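# Sorting a small-parts basket

A white basket is a good catch-all for the odds and ends that collect on a worktop. It is also where they get lost. The method below takes one evening and needs very little equipment.

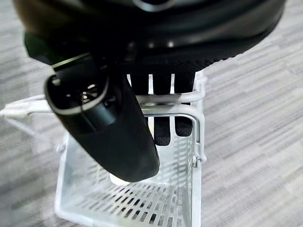
## What you need

- One basket, ideally white or another pale colour
- A tray or baking sheet with a raised edge
- A few small tubs with lids
- A roll of masking tape and a pen
- A damp cloth and a dry one

Pale baskets are easier to work from. Dark bits stand out against them, and so does anything bright, even when only a sliver of it is showing. If yours is dark, line the bottom with a sheet of white paper before you put anything back.

For tubs I use the small Flemix ones, which stack. Jam jars do the same job but take up more of the shelf. Lâm Vũ, who shares the workshop with me, prefers the Notanlow drawers and has a wall of them. They are fine if you have the wall.

## 1. Empty the basket from the top

Lift the larger things out first, one at a time, and set them beside the tray. Don't tip the basket up. Small pieces hide in folds and corners, and a full basket poured out in one go will send them under the bench.

Once the big items are out, reach straight down for the small ones and pick them from above. Dragging a piece up the side usually means dropping it again. Put everything small on the tray.

## 2. Check the bottom

Look into the basket from directly overhead, then from one side. Run a finger round the inside where the floor meets the wall. If the basket has slots or holes, turn it over above the tray and give it two or three taps.

## 3. Make rough piles

Go quickly at this stage. I sort into:

- fixings (screws, nails, hooks, washers)
- caps, lids and stoppers
- pegs, clips and ties
- toy parts and game pieces
- things I can't name

Leave the last pile alone until the others are done. Half of it will turn out to belong to one of them.

## 4. Throw some of it out

Bent screws, cracked caps and perished rubber bands go. Dead batteries go in a separate bag for the battery bin at the supermarket. Anything from the unnamed pile gets a tub of its own with the month written on it. Mine says August. If you haven't opened it in a year, empty it.

## 5. Clean the basket

Wipe the inside with the damp cloth, corners first, then dry it properly before anything metal goes back in. Sticky patches come off with a drop of washing-up liquid. For woven baskets, use a dry brush and skip the water.

## 6. Fill the tubs and label them

Put each pile in its own tub and write the contents on masking tape. Stick the tape on the side, where you can read it with the tubs stacked. Use ordinary words: "picture hooks" is better than "misc fixings 2".

Fill each tub to 80 per cent at most. Any fuller and you have to tip it out to find what you want.

## 7. Put the basket back

The basket goes back where it was, empty. It is still the place for loose bits during the week, and on Thursday evening I move whatever has gathered there into the tubs. That takes less time than boiling the kettle.

## If something is missing

Check the tray first, then the cloths. After that, turn off the main light and shine a torch along the floor at a low angle. Small pieces throw a long shadow and show up well, especially on a hard floor. On carpet, stretch an old pair of tights over the end of the vacuum hose and go slowly over the area.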